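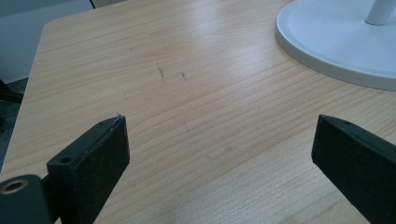
FOR IMMEDIATE RELEASE

Coltgate Police recover 311 stolen items from storage units on Clukeck Road

COLTGATE – Detectives with the Coltgate Police Department have recovered 311 items believed stolen from homes, garages and parked vehicles across the city and in parts of Burnine County. Two people are in custody. The search of three rented storage units on Clukeck Road began shortly before 6 a.m. and went on into the evening.

Items recovered include power tools, bicycles, fishing gear, small kitchen appliances, two outboard motors, a trumpet and a large amount of copper pipe. Also jewelry. Most of the jewelry has not been matched to a report yet.

The investigation started in September with a run of garage break-ins in the Pai neighborhood, north of the rail line. Same pattern each time. Side door forced, early morning hours, nothing taken from inside the house itself. Patrol officers noted a gray pickup near several of the addresses. A resident's doorbell camera later gave detectives a partial plate, and that led to the storage units.

A search warrant was signed by a Burnine County judge. The Burnine County Sheriff's Office helped with the search and with hauling. No one was hurt and no shots were fired, despite what has been posted online.

The two suspects, a 34-year-old man and a 29-year-old woman, both of Coltgate, face charges of burglary, receiving stolen property and possession of burglary tools. More charges are possible. The department is not releasing names until both have appeared in court. A third person was interviewed and let go and is not considered a suspect at this time.
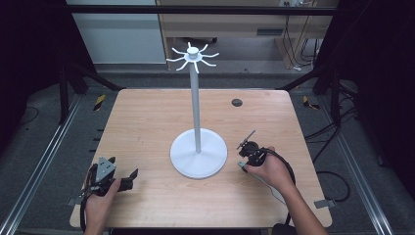 White mug stand on a wooden table.

GETTING YOUR PROPERTY BACK

Please do not come to the storage units. They are empty now and the owner of the business has asked that people stop calling.

If you reported a theft between June and December, a detective will contact you if somthing matches. You do not need to file again. If you had items stolen and never reported it, file a report first – online or at the front desk – then ask for a viewing time.

Viewings will be held at the Coltgate Public Safety Building, rear entrance, 9 a.m. to 4 p.m. By appointment only. Slots are limited to 50 a day. Bring:

Photo ID
Your case number, if you have one
Serial numbers, receipts or photos of the item
For bicycles, the make, color and any repairs or stickers

Large items such as the outboard motors are stored off site. Staff will arrange a seperate time for those.

Some items have to be held as evidence until the court case is finished. We know that is frustrating. The prosecutor's office has agreed to accept photographs in place of the item where possible, so most owners should get their things back sooner then that. Power tools used for work will be handled first.

Anything still unclaimed after 100 days will be dealt with under the city's unclaimed property rules. Nothing will be sold before that.

REWARD

A reward of up to $1,000 is being offered for information leading to further arrests. Detectives are especially interested in hearing from anyone who was offered tools or copper for sale from a gray pickup in the Pai area or in the parking lots along Clukeck Road. Callers may stay anonymous. If you bought something and now think it may be stolen, call us. Please don't throw it out.

REMINDERS FOR RESIDENTS

Lock side doors to garages, including when you are home. Take the garage opener out of the car at night. Write down serial numbers for tools and bikes and keep the list indoors. Many of the items recovered have no number on file anywhere, and matching them is slow work.

Engraving pens can be borrowed from the front desk at no charge. ID required, return within one week.

Media: a photo opportunity with selected items is being planned. Time to follow by email. No interviews with detectives before the first court date.

Contact: Coltgate Police Department, Public Information Office

– END –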